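Getting a fabric mask you can trust on a bed-making robot

These notes cover the segmentation step in Skenow, our perception stack for handling bedding. If you haven't calibrated the head and wrist cameras yet, do that first, or everything below will be wrong in a very convincing way.

Start with the exposure lock. Auto exposure is lovely for holidays and poor for depth matching, as it changes its mind whenever the wrist turns.

1. Open the camera panel and set both wrist streams to manual.
2. Set gain to 100 and leave it alone.
3. Record a short log while the arm moves slowly through its reach.

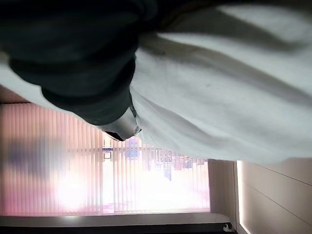 The default mask in Skenow works on brightness, a decision I made one March and have been paying for ever since. It takes anything above 166 as cloth. Point a wrist at a window and the glare on the blinds comes through as a fine piece of linen, joined to the white fabric in front of it, and the planner will happily try to fold the daylight. Switch mask_mode to "texture_depth" and set near_only to true, so that pale things on the far side of the room drop out before the mask is built.

Next, dark cloth. The old mask threw it away, so the planner saw a hole and put a finger through it. Turn on keep_dark and replay your log. You want two labels with one shared border.

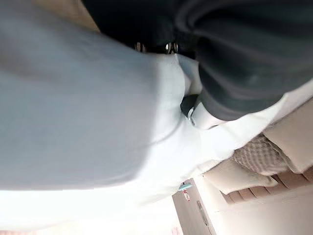

Wrist view with black fabric over pale: check the border between the two.

If the border flickers, raise border_smooth a step at a time. Frame 915 of my own test log flickered until I gave up being subtle and doubled it.

Now the head camera, which picks the grasp target. Imau, the planner, wants a single edge and sulks if given several. White on white is the hard case - pillow, sheet and mattress cover all look like one large cloud. Run the edge finder with shadow_hint on, then draw a box by hand for the first pass.

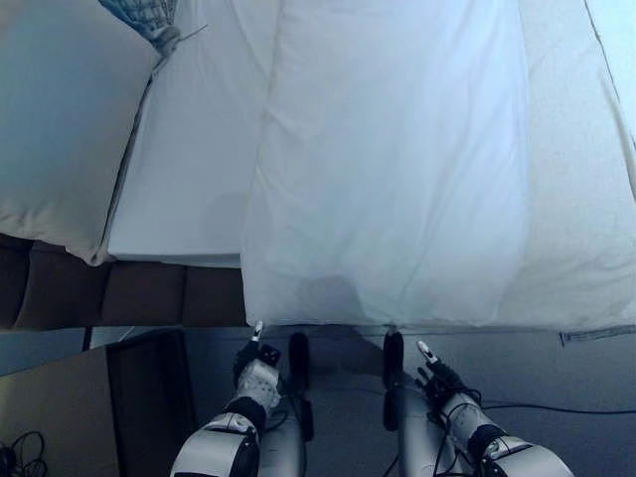
Head view: the central pillow overhangs the end of the bed, with both grippers in view.

Mask out the arms as well. The forearm covers are white, and Imau once spent an entire evening planning to pick up its own elbow. The self_filter option reads the joint angles and removes them; padding of 154 is generous but safe.

Save the settings as a profile and load it at start-up. If the profile won't load, check for a stray tab on the last line. It's usually a tab.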